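Exposed ceiling piping

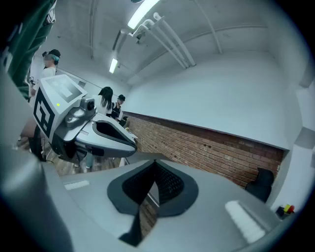
White pipes and fluorescent lights on the ceiling of a room with a brick band at the foot of the far wall

Exposed ceiling piping is pipe that runs along the underside of a ceiling in plain view, with no dropped ceiling, soffit or boxing to hide it. It is common in basements, workshops, schools, older offices and factory buildings that have been put to other uses. The pipes may carry heating water, drinking water, drain water, gas or fire sprinkler water. Electrical conduit, which is a pipe that holds wires, is often run in the same way and can be hard to tell from the rest once everything has been painted the same color.

The term usually covers the pipes themselves, their hangers and any valves or fittings. Air ducts and open cable trays are normally treated separately, though they often share the same ceiling.

Background

Many buildings were put up before central heating or indoor plumbing was usual, and the pipes were added later. Running them on the surface saved cutting into plaster or masonry. In buildings with concrete floors there was often no other choice, as a finished slab has no hollow space for a pipe to pass through.

Dropped ceilings covered a good deal of this work in offices and classrooms. In some buildings they were later taken down again to gain height, and the pipes came back into view. Basements and back rooms were less often covered in the first place, so their original pipe runs may still be seen, sometimes next to newer ones.

Layout

Pipes are usually run parallel to a wall or a beam. Where several go the same way they are grouped in a bundle, called a rack or a bank, with a gap between each pipe so that a wrench can be used on any one of them. Diagonal runs take less pipe but are harder to hang neatly, and they get in the way of lights and later work. They are found mostly in rooms where appearance was not a concern when the pipe went in.

A change of direction is made with an elbow fitting or by bending the pipe. Conduit and copper tubing can be bent on site with hand tools. Threaded steel pipe is nearly always turned with fittings. Vertical pipes, known as risers when they pass from floor to floor, are generally placed in corners or close against a wall.

Drain pipes have to slope toward the outlet. A common slope for smaller drains is a quarter inch per foot, so a 20-foot run drops five inches from one end to the other. This can be noticeable in a low room, and it often decides where everything else on the ceiling can go.

Hangers and supports

The main types are:

Clevis hanger - a U-shaped loop hung from a threaded rod, adjustable for height
Split ring - two half circles bolted around the pipe, used on smaller sizes
Strap - a bent metal strip fastened at both ends, holding the pipe tight to the ceiling
Channel support - a length of slotted steel with clamps, used to carry several pipes side by side

Spacing depends on the pipe material and its size. Plastic pipe sags more easily than steel and needs closer support. Heavy valves are given a hanger of their own. Hot water pipes grow longer as they warm up, and hangers that grip too tightly can cause ticking or creaking. A loose guide or a plastic liner usually cures the noise.

Painting and color

White is the most common color for exposed pipe in rooms with white walls and ceilings. It reflects light and makes the pipes less noticeable. Matte black is used in stores and restaurants, where the whole ceiling may be sprayed at once.

Steel pipe is wiped free of oil and primed before painting. Copper is lightly sanded first. Galvanized conduit tends to shed paint unless a primer made for it is used. Heating pipes should be shut off and allowed to cool, as paint put on a hot surface dries unevenly and shows brush marks. Sprinkler heads must never be painted, and their cover plates are left as supplied. Valve handles, labels and shutoff tags are also kept clear of paint.

Where all the pipes are one color, bands or stick-on labels show what each carries and which way it flows. These are placed near valves, at branches and on both sides of a wall that the pipe passes through.

Lighting

Ceiling lights have to be fitted around the pipes. Linear fluorescent fixtures suit this kind of room because they are long and narrow and can be placed between runs. A fixture mounted above the level of the pipes throws their shadows across the ceiling and the upper walls. Hanging it on chains or rods so that it sits level with them or slightly lower avoids most of the shadow, at the cost of headroom. Fixtures are not hung from the pipes themselves.

Relation to walls

Rooms with exposed pipe often have other unfinished surfaces. One common arrangement leaves the lower part of a wall as bare brick with painted wall above it, the two divided by a ledge or a strip of trim. Where a pipe comes down past such a ledge it must be offset with two bends, or the ledge must be notched. A round collar called an escutcheon covers the hole where a pipe enters the wall.

Maintenance

The chief advantage of exposed piping is access. A leak can be seen early and repaired without opening a ceiling. Dust gathers along the top of horizontal runs and is removed with a long-handled duster or a vacuum brush. Cold water pipes may drip in humid weather from condensation, and foam sleeves are used to prevent this. Some old pipe insulation contains asbestos and should be left undisturbed until it has been tested.

Noise is the usual complaint. Drain pipes made of plastic are louder than cast iron, and without a ceiling below them the sound carries straight into the room.

Local example

The Stedell Building in Comville, a former parts warehouse on Montes Street, keeps 98 feet of its old heating main in view along the ground floor corridor. The pipe is no longer connected. It was repainted in January during work on the Nekilik Rooms next door, and 2 of its original clevis hangers were replaced with channel supports.

See also

Conduit
Dropped ceiling
Fluorescent lamp
Pipe marking
Pipe support

This page was last edited on 12 August 2018.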